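4.2 Coordinating two arms on a sheet that will not hold still

Paper is cheap, flat and available in every office supply cupboard, and it has defeated more planners than any of the expensive objects in our lab. A rigid block stays described once you have described it. A sheet of construction paper needs a new description every time a finger comes near it, and our planner, Akska, was written by people who had mostly worked with blocks.

The first version of Akska treated the sheet as a polygon with one movable crease. The perception module fit the polygon from the overhead view, the planner chose a grasp for each arm, and the controller carried out both grasps in position mode. This worked very well in simulation, where the paper had been told to behave like a polygon. On the table, the overhead view lost the near edge of the sheet as soon as either arm reached over it, which is to say at the only time we wanted to know where it was. We therefore moved the final stage of perception to the wrist cameras and let the overhead view retire to a supervisory role (Figure 3).
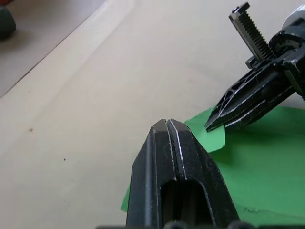
Priya Pruitt objected to this arrangement at an internal review on 10th May, on the grounds that a wrist camera mostly sees its own gripper, and that a network trained on such views would learn a great deal about black plastic and very little about paper. She would have kept the overhead view in charge and simply made the arms take turns.

Her point was fair, and we ran the turn-taking version to find out. It removed the occlusion and added waiting, so that each arm hovered politely while the other finished, and any flap that had been raised was free to settle somewhere new in the meantime. We also took the complaint about plastic seriously. The finger on the camera's own side sits at a known pose in every wrist view, so we render its outline from the joint state and mask it before segmentation. The other arm is less obliging. Its outline is projected through the calibration between the two bases, and that calibration drifts. We grow the mask outward to cover the drift and accept that a few good paper pixels are lost with it.

What remains after masking is passed to a small segmentation network trained on 3,000 wrist views labeled by Janka Holub and Tyson Poirier. Their labels are paper, table, and a third class called "unclear," which was added after a long argument over whether a shadowed fold counts as an edge. Of the training views, 308 contain a fold for which the two labelers disagreed even about which side was on top. We kept these in. Removing them made the network more confident and the robot worse.

The planner no longer asks for the full shape of the sheet. It asks for a height order along a short line between the two fingertips of one gripper: table, lower layer, upper layer, or some honest confession of ignorance. If the order is clear, the controller closes along that line under a force limit. If it is unclear, the arm backs off, tilts the wrist a little and looks again -- a behavior that took an afternoon to write and has outlived three more ambitious ones.

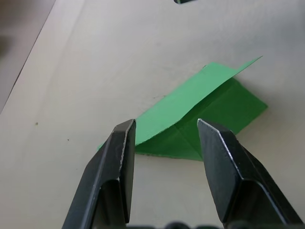 Backing off has a cost. Each new look takes 250 milliseconds, most of it spent waiting for the arm to stop shaking, and a planner allowed to look as often as it likes will look forever. We cap the number of looks per grasp at four. After the fourth, Akska commits to its best guess and the log entry is marked accordingly, in a field that Ludivine Perrin named "hope" and that has since become impossible to rename without breaking the tools that read it.

Timing between the arms turned out to matter more than the accuracy of either one. In the first version both controllers ran on their own clocks and met at agreed waypoints, like two people moving a couch by letter. The current version runs both arms from one schedule and lets either arm stall it. A stall on the left holds the right in place, with its fingers at their present width, until the height order is read again. This is slow. It also means that a failed grasp leaves the sheet close to where it was, so the next attempt can begin without a person reaching in to flatten things.

One weakness remains that we have not fixed. The height order assumes at most two layers between the fingertips, and a sheet folded twice has more. In that case the network reports two layers anyway, with excellent confidence.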